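Home | Garage Log | Setup Notes | Results | Links | Contact

Rear damper rebuild and corner weights, winter 2018

January 2018

The car went up on stands the week after the last club meeting and has stayed there. It is a single-seater from a small run by Isetti, with a tube frame, outboard suspension at the rear and rocker arms at the front. The chassis plate carries number 129. I have owned it for six seasons and the log book for this site goes back to the second of those, so some of what follows repeats older entries with better numbers.

The reason for the work was a rear end that would not settle after the bump on the way into the second right-hander at Troltholm. I had been treating it as a spring problem. Last May I went up one step in rear spring rate, which made the car worse over the bump and slightly better everywhere else, and I left it there because I was tired of changing springs. Over the season the lap times fell off by a small amount that I put down to tires. New tires recovered less than half of it.

Mahmoud Younis, who runs a similar car with a different engine, followed me for most of a test session at Jurnness and told me the left rear wheel was moving about twice as much as the right. I had not considered that the two sides might differ. They had been rebuilt together, by me, with parts from the same bag.

Dampers off

Each rear damper is held by one bolt at the top and one at the bottom. The lower left bolt had picked up a wear step where the spherical bearing sits, which you can catch with a fingernail. Both bolts were replaced. The bearings on the left were loose in the housing, and the right side was fine.

With the springs removed I stroked both units by hand. The right one had even resistance in both directions. The left one had a dead spot for the first part of the rebound stroke and then came in suddenly. That points to air in the oil, a worn piston band, or a shim stack that is not seating. On strip-down I found a worn band and a small amount of debris under the first rebound shim. The oil was gray and smelled burned. The right side oil was darker than new but still clear.

I do the strip-down in this order now, having done it in other orders before:

Release the gas pressure. The units are charged to 200 psi and should be treated accordingly.
Unscrew the seal head and draw the shaft out slowly over a tray.
Tie the shim stack on a piece of wire in the order it came off, and label the wire.
Measure every shim, write it down, and compare it with the build sheet.
Clean everything twice and let it dry on lint-free paper.

The build sheet for the left unit did not match what came out. One shim in the compression stack was thinner than it should have been, and I have to assume I fitted it. The handwriting on the sheet is mine and so is the mistake.
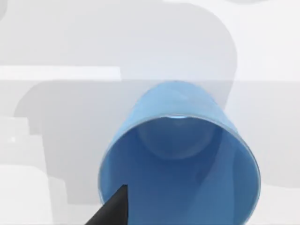

Reassembly and bleeding

New bands, new seals and new oil went into both units, including the good one. I used the Belhaj shaft seals again. They have a little more drag than the originals when cold but have never leaked on this car, and the drag is the same on both sides, so I don't correct for it.

Bleeding takes longer than the rest of the job. Fill the body, lower the piston in at an angle, and work it in short strokes until no more bubbles come up. Then leave it alone for 20 minutes and do it again. I used to skip the wait. The floating piston depth has to be set before the head goes on, and it is worth checking with a depth gauge instead of a mark on a stick, which was my method up to this rebuild.

After charging, both units were stroked by hand again and felt the same. Hand feel is a poor instrument. I would like to put them on a dyno before the season and will post the traces if I do.

Corner weights

The car was set down on level pads with ballast in the seat to match me in full kit, and half a tank of fuel. Tire pressures were set first and the anti-roll bar links disconnected at both ends. The cross weight was out by more than I had expected, with the left rear light. It came back with a small change to the spring platforms, left rear up and right rear down by the same amount. Ride height moved very little.

I then reconnected the bar links and found the rear one needed adjusting to go on without preload. It had presumably been fitted with preload all last year. This would also account for part of what Mahmoud saw.

Rear spring rate is back to where it was before last May. If the left damper was doing very little in rebound, then every conclusion I drew about springs over the season is suspect and I have crossed them out in the log.

Still to do

The front rockers need new needle bearings. The right front brake line has a chafe mark near the bracket and will be replaced. The engine is not coming out this winter. The hour meter says it can do one more season, and the leak-down figures agree with it.

First test is at Jurnness once the track opens. I will run the old tires for the first session so that there is something to compare against.

Recent entries
Gear ratio chart for Troltholm, revised
Making a seat insert, second attempt
Brake bias: what the marks on the knob mean
Trailer wiring fault found
Wheel bearing grease, a correction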